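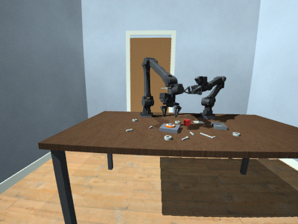
Two robot arms over a table of small parts (computer rendering).

Teaching the Seminar: Notes for Graduate Instructors
Unit 4. Reading Classroom Narratives

Required before Friday: Golob, "The Discussion That Failed"; Hirvonen, "Notes on a Survey Course"; the two anonymous teaching statements in the course folder.

4.1 Scope

This unit deals with the classroom narrative as a genre. A classroom narrative is a first-person account, written by an instructor, of something that took place while teaching. It may be a paragraph in a teaching statement, an anecdote in a journal article, or an entire book. Unit 3 covered student evaluations, and the terms defined there (respondent, instrument, prompt) are used here without further definition.

4.2 Standard parts

Most classroom narratives contain a setting, a disturbance and a result. The setting names the course and usually its size. The disturbance is a question, a silence, a refusal or a mistake. The result is a change in the students, in the instructor, or in both.

Golob's essay has all three. The setting is an introductory literature course with 30 students at Sillora. The disturbance is a discussion of a short novel in which no student will speak. The result is placed in the instructor: Golob rewrites her discussion questions and describes the revisions over four pages. She makes no claim about what the students learned.

Hirvonen omits the result. His account stops when the class period ends, and the next section begins with the following week's reading. Gashi (in the supplementary readings) treats this omission as a flaw. Be ready to say whether you agree, and on what grounds.

4.3 Evidence

Three kinds of claim appear in these texts and should be marked separately when you annotate.

(a) Claims about behavior. "Four students left before the break." Another person in the room could have confirmed or denied this.

(b) Claims about states of mind. "They were bored." The writer infers this from behavior, and the behavior is often left out. Where it is left out, write "no basis given" in the margin.

(c) Claims about effect. "The exercise taught them to read more slowly." These need a comparison of some kind, such as earlier and later papers. Few narratives supply one.

Dumitrescu read 300 teaching statements for his study of hiring files and sorted their sentences using a scheme close to this one. His chapter 2 explains the coding rules. Skim the tables; read the rules closely, in particular the section on sentences that belong to more than one class. His term for a type (b) claim is "attributed response." Either term is acceptable in your papers.

4.4 Students as characters

Students in classroom narratives are commonly reduced to an initial, a first name or a role ("the quiet one," "a veteran in the back row"). Jurić argues that the role does most of the work, since it tells the reader how to take a remark before the remark is quoted. Compare the two teaching statements on this point. The first quotes students at length and gives them no traits. The second gives them traits and quotes none of them.

Questions of consent are taken up in Unit 6. For the present, change all names and course numbers in anything you write about your own sections.

4.5 Written work

Write a narrative of one class meeting you have taught or observed, no more than 567 words. The limit is the length of Golob's opening section and will be applied. Then annotate your own text with the letters from 4.3. Submit both as a single file.

A second version is due with Unit 5. In it, remove every type (b) claim or supply the behavior it rests on. Do not correct the first version after submitting it; the two will be read side by side.

Students who have not yet taught may observe a section in Donnelly 2. Arrange this with the instructor of the section beforehand, and do not take notes on a laptop during the class.

4.6 Supplementary

Gashi, "Endings in the Teaching Essay"
Jurić, "The Student as Type"
Dumitrescu, chapters 2 and 5 (chapter 5 is optional)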